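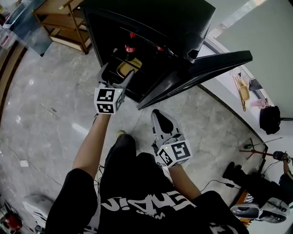 Unditz Fumon Mini Fridge, Black
Reviewed by Shona Cosgrove
22 December 2022

I have owned three mini fridges in my life. The first came with a dorm room and a smell. The second froze everything, including a very good cheese, and was given to my brother-in-law as a housewarming present. The Fumon is the third, and I've lived with it since April, long enough to have opinions and a mild grudge.

It's black. The listing calls the color Midnight Graphite, but put it next to anything black and you will see two black things. The top has a slight texture to it, which hides fingerprints nicely and holds on to dust like a family heirloom. I wipe it down when company is coming, and company has learned to call first.

Delivery was fine. Two boxes, one inside the other, plus enough foam to insulate a second, larger fridge. The instructions say to let it stand for a few hours before plugging it in, so I did, and spent the time reading the rest of the booklet, where I learned that the Fumon should not be used as a step.

The door is hinged on the right and swings out a good way over the floor. The booklet claims it can be switched to the other side with a screwdriver and "moderate patience." I had the screwdriver. After 40 minutes I put everything back the way it was and moved the fridge instead. It now lives on the tile next to my light wood shelves, hinge side facing open floor, and we've both calmed down. If your only spot has a wall or a bed on that side, measure first. Then measure with the door open, the measurement I skipped.

Inside there's one main compartment and a lower level. Standing bottles fit upright, caps and all, and this matters to me because my last fridge made every bottle lie down like it was at the dentist. I keep the tall ones in the middle. Anything over by the hinge gets forgotten until you lean in and look sideways, so that's where I put the soda I'm supposed to be drinking less of.

The wire rack that comes with it on the lower level is terrible. Small jars tip over on it and yogurt cups wobble. I took mine out and put in a shallow wooden tray from Kerslake, the kind meant for serving drinks to people who sit up straight. It slides out with everything on it, and if something leaks I have one thing to wash. Wood in a fridge does need to be dried off properly now and then. I've had no trouble so far, but I'd give it a look every couple of weeks.

Noise: there is some. It hums, then stops, then gives a single click, as if it had remembered something. During the day I don't hear it. At night, with the window shut, I hear it perfectly well. My old Climari was quieter, but that was the one that froze the cheese, so I'm not sure it was paying attention. I wouldn't put the Fumon in a bedroom unless you sleep well or live near a train.

Temperature is set with a dial inside, numbered 1 to 5, with no hint as to which end is colder. (It's 5.) I keep it on 2. Drinks come out properly cold and lettuce survives. On 4 I got ice crystals in the milk, and I haven't been back to see what 5 does.

Cleaning is easy, mostly because you can see all of it from a kneeling position. The door seal collects crumbs even though I have never knowingly put crumbs in there. An old toothbrush gets them out.

The product page has 579 reviews, and a surprising number are from people upset that it's small. It is a mini fridge. It holds up to a weekend's worth of drinks and a few snacks, and if you need a turkey in there you should be shopping on a different page.

Would I buy it again? Yes, probably, though I'd like a better rack and a door that changes sides without a fight. Four stars. I was going to take off another half for the click, but the site only does whole ones.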